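**Umiment releases Dalen 3, a planning and perception update for robots that clean up after the rest of us**

*For release in December*

Umiment is very happy to share that Dalen 3, the newest version of our planning and perception software for household and light commercial cleaning robots, is now in the hands of all current customers, and will open to new ones before the month is out. It has been a long road with a good many sinks along the way, and we want to thank everybody who sent us logs, complaints, drawings on napkins and (in one memorable case) a full-size cardboard bathtub.

Dalen is the layer of software that sits between what a robot sees and what its arm does next. It takes in the camera view, works out which surfaces are there and how they curve, decides which parts still need attention, and plans a path for the gripper and whatever cleaning tool the gripper happens to be holding. Earlier versions did this well on flat things such as counters, shelves and tabletops. Version 3 is the first one we feel comfortable recommending for bowls, basins and other deep, shiny, awkward shapes.

"I have been asked about sinks at every single customer visit since I joined," said Malcolm Sowerby, head of product at Umiment. "People are polite about it. They'll let you show them the countertop demo, they'll nod along, and then they'll walk you down the hall to the washroom and ask when we are going to do that one. I am so pleased to finally have a proper answer for them."

## Why basins are hard

A washbasin looks like a simple object to a person, and it is a miserable one for a planner. Glossy ceramic throws back reflections that slide along the rim whenever the camera moves, and a chrome drain stopper does the same thing in the middle of the bowl. Water darkens nothing on white ceramic, so a wet patch and a dry patch can look almost the same. The dirt itself may be no more than a sprinkle of tiny specks, spread up a slope that the arm has to reach over the front rim to get at.

Then there is the cloth. A cloth bunches, folds and rolls under the gripper, and the part that touches the ceramic is usually the part the camera can't see. Older versions of Dalen treated the cloth as a flat pad with fixed corners. That was good enough on a table and hopeless in a bowl, where the planner would happily mark an area as wiped when the cloth had ridden up and passed right over it. 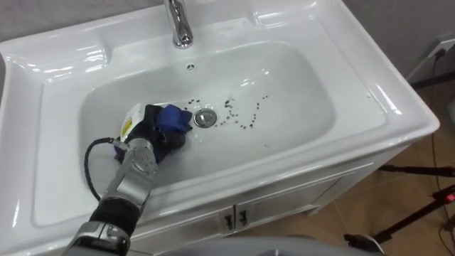 ## What is new in Dalen 3

The biggest change is the new surface model. Dalen 3 builds a curved map of the bowl as the arm works, and keeps separate track of the walls, the ledge, the drain and the faucet. Wiping strokes are planned along the curve, with the wrist angle adjusted as the slope gets steeper. Customers can set how close the arm may come to the faucet and the overflow hole, and those settings can be saved for each room.

- **Debris tracking.** Small dark specks on a light surface are now followed one by one between camera views. If a wipe pushes a few of them uphill (and wipes do love to do that), the planner adds a short return stroke instead of starting the whole bowl over.
- **Soft tool estimates.** The planner now guesses at the shape of a bunched cloth from what is visible around the gripper and from the load on the wrist. When it isn't sure the cloth is touching, it leaves that patch marked as undone.
- **Glare handling.** Bright spots that move with the camera are set aside as reflections and no longer show up as obstacles.
- **Cable awareness.** Any cable looping away from the gripper can be entered as a keep-clear zone that travels with the arm, so that a stroke into a corner doesn't drag it over the rim.
- **Replay view.** Operators can step back through a job and see, stroke by stroke, what the planner believed about the surface at that moment.

That last item was built by our own support desk for their own use, and it very nearly stayed there. Dineo Modise, who leads the perception group, asked for it to be cleaned up and shipped.

"When a robot misses a spot, the customer wants to know what it was thinking, and frankly so do we," she said. "Before the replay view, we would get a message saying the arm had skipped the left side of a basin, and we'd spend half a morning guessing. Now we open the job together, find the stroke, and very often the customer has spotted the trouble before I have. It has made those calls a lot friendlier!"

## Tested on a lot of sinks

The basin planner was tuned on 1258 recorded wiping runs, gathered by our team and by two early customers, Hodden and Pronutex. Between them, those runs took in 57 different basins, from small guest-room bowls to the big square utility kind. Each run was reviewed by a person, who marked where debris was left and whether the planner had known about it.

Fulgencio Montes, facilities systems lead at Hodden, had his team try early builds during the quiet hours of the afternoon. "We gave Umiment a hard time over the ledge," he said. "A basin with a wide flat ledge collects everything, and the first build we tried cared only about the bowl. They came back with a version that treats the ledge as its own surface, and it has been a pleasure to work with people who will take a grumble like that and turn it into a setting we can use."

At Pronutex, Anel Nel was more interested in how the software behaves when it is unsure of itself. "I would much sooner have a job come back with a patch flagged for a person to look at," she said. "Our cleaning staff check those flags on their rounds, and they've told me the screen is easy to read, even with gloves on and a bucket in one hand."

There is still work to do, and we would like to be plain about it. Dalen 3 is meant for light-colored basins. Dark stone and patterned glass are not supported in this release, and dried-on residue such as toothpaste or soap scum is detected less reliably than loose debris. The planner uses one arm at a time for basin work, including on two-armed robots. Sipho Du Plessis, our lead planning engineer, is already busy with a version that lets the second arm take part, and he has asked us to please not put a date on it.

## Getting the update

Current customers will find Dalen 3 in their usual update screen. The update keeps all saved rooms and keep-clear zones, though we do ask that you run the short camera check afterward, as the new surface model relies on it more heavily than the old one did. Flat-surface jobs from version 2 will run as they are. Anyone who would like to move a job over to the new planner can do so from the job menu, and can switch it back again just as easily.

New customers can ask for a trial through the Umiment sales desk. A trial includes the full planner, the replay view and a setup call with one of our engineers, who will want to hear about your sinks in more detail than you might expect.

## About Umiment

Umiment makes planning and perception software for robots that do everyday cleaning and tidying work in homes, guest rooms and shared buildings. Dalen runs on robots from a range of makers and is sold as a yearly license, with support included.

**Press contact:** Malcolm Sowerby, head of product, Umiment. Interviews with the perception and planning groups can be arranged on request, mornings preferred.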